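Trulcombe Wipe-Clean Table Cover, Heavy Weight

Sold by the yard or in ready-cut sizes
Item 2955
In stock, ships from our Clolitz warehouse

I've been selling table covers long enough to have strong feelings about them, so bear with me. Most of the ones you find in big stores are thin, they slide around, and they smell like a new shower curtain for weeks. The Trulcombe is the one I put on my own kitchen table, and it's the one I send people to when they call and say they've got kids, a craft habit, or a table they'd like to keep nice.

It comes in one weight only, heavy, with a soft brushed backing. The backing matters more than you'd think! It keeps the cover from creeping toward you every time you lean on it, and it takes the clatter out of plates. I used to carry the lighter Nulside cover too, and it's a decent product for a picnic bench, but I got tired of people calling me in April to say the corners had split over the winter.

Colors right now are cream, oatmeal, slate and a dark green that I keep running out of. Cream is the best seller by a mile. I was nervous about it at first (coffee, markers, spaghetti, you name it) but it wipes down just as well as the dark ones and it makes a small room feel a lot bigger.
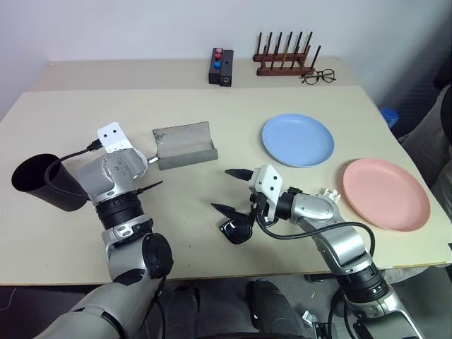 Yao wrote in to ask whether the cover can go straight onto a painted table without sticking to it, and whether the heavy weight hangs properly at the corners or pokes out like cardboard.

Good questions, both of them. On fresh paint, wait. I mean really wait, a month at least, longer if your house is damp. Paint that feels hard can still be curing underneath, and any cover you lay on it will leave marks. On an old painted finish you'll be fine, but lift the cover once in a while and let things air out. As for the corners, they do stand out a bit on the first day. By the end of the first week they relax, and if you're impatient you can warm them with a hair dryer on low and smooth them down with your hand.

Measuring

Measure the tabletop, then add the drop you want on every side. For everyday use I like 4 inches. More than that and it ends up in people's laps — pretty for a holiday dinner, annoying at breakfast. Round tables are trickier, so call me before you cut anything. I'd much rather spend ten minutes on the phone than have you end up with a lopsided circle.

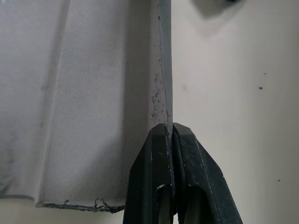
If you're ordering by the yard, please remember that we can't take back cut lengths. Ready-cut sizes can come back within the usual return window as long as they haven't been used. Samples are free, and I'll put 2 colors in an envelope for anyone who asks. Get the samples! Cream on a screen and cream in your dining room are two different animals.

Care

Warm water, a drop of dish soap, a soft cloth. That takes care of nearly everything. For ballpoint pen, try a little rubbing alcohol on a cotton ball and go gently, testing somewhere hidden first. No bleach, no scouring pads, and please don't put it in the dryer (yes, people have). Hot pans need a trivet, always.

To store it, roll it around a cardboard tube with the backing facing in. Folding is okay for shipping, and that's how the smaller sizes will reach you, but I wouldn't leave it folded in a closet all year. Shipping folds drop out on their own after a few days on the table.

Ordering

Add your size and color to the cart, or call the shop if you need something odd. Custom cuts go out in 4 working days. Dark green is on backorder as I write this, and you can leave your email on the color page to hear when it's back.

Page updated July 19, 2021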